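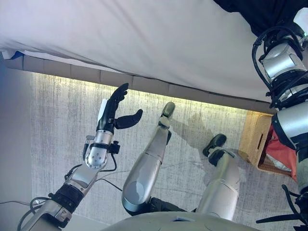

Dagný Kragh said the ferry would not run, and that he might as well sit down and have something hot.

Leif Eskildsen had his bag on his shoulder and did not sit. He looked through the café window at the slip, where the Harum was tied up with her lights on. Two men in orange jackets were standing by the ramp. One of them was eating a sandwich.

"It says half past three on the board," he said.

"It always says half past three on the board."

He put the bag down by the radiator. There was one other customer, an old woman with a newspaper folded very small, and she moved her feet so that he could get past. He asked for coffee and a cheese roll. Dagný wrote this on a pad, tore off the sheet, and then went and made the order herself.

He had come over to sell his mother's house. It had taken 8 days, most of them spent carrying things to the tip. The buyer was Þröstur Hviid, who had grown up next door and wanted the land for his sheep more than he wanted the house. They had signed the papers that morning at the kitchen table, which was included in the price. Þröstur had brought his own pen. Afterwards he asked whether the stopcock was still behind the bath, and Leif said it was, and they both went up to look at it.

The coffee came in a brown cup with a chip in the handle.

"You're Inga's son," Dagný said.

"Yes."

"She had that chair. The one you're in. She didn't like the draught at the other end."

Leif said he hadn't known she came in here. On the telephone his mother had talked mainly about the weather and about Þórey Ketilsson, who drove the library van and was, according to her, a reckless woman. He had rung every other Sunday for years and she had never mentioned a café.

"Mornings," said Dagný. "She and Þórey did the crossword. They argued about it. One time they didn't speak for a month over a river in Spain."

"What river?"

"I don't remember. Four letters. Þórey was right, anyway."

The old woman by the wall turned a page of her newspaper and folded it small again. Leif ate half of the roll. Out on the slip the man with the sandwich had finished it and gone into the hut. The sea beyond the wall was grey and lumpy, and now and then a wave came over the end of the pier and ran back through the railings.

At a quarter past three the telephone rang behind the counter. Dagný listened, said yes twice, and hung up.

"Tomorrow at seven," she said. "If it drops."

He worked out what this meant. He had handed over both keys. The beds had gone, too, one to the tip and the other to Þröstur's nephew. There was the guest house, but it was shut until June.

"Is there anywhere with a room?"

"Þórey has a room," said Dagný, and she looked past him at the woman with the newspaper.

The woman took off her glasses. She was smaller than he had imagined a reckless woman would be, and she had on a man's waxed coat with the cuffs turned back.

"I wasn't going to say anything," she said. "I thought you might want to be left alone. You've got her way of eating a roll."

He couldn't think of an answer to that. He looked at the roll.

"It's the back bedroom and it's cold," she went on. "There's a heater. I get up at five, so you'll hear me. I won't take money for it."

"That's very kind."

"She owed me a night. I put her up when her boiler went, and she always said she'd pay it back, and then she didn't." Þórey stood up and put the newspaper in her pocket. "You can carry the shopping in. That'll do."

Leif paid Dagný, who gave him his change and a second cheese roll in a paper bag, which he had not asked for. He picked up his own bag. The wind took the door out of his hand when he opened it, and he had to go back and pull it shut with both hands.

The van was parked across two spaces with one wheel on the kerb. There were four bags of shopping on the passenger seat, and he held them on his knees while she turned the key.

"Do you know any rivers?" said Þórey.

"Some," he said, and she pulled out without looking.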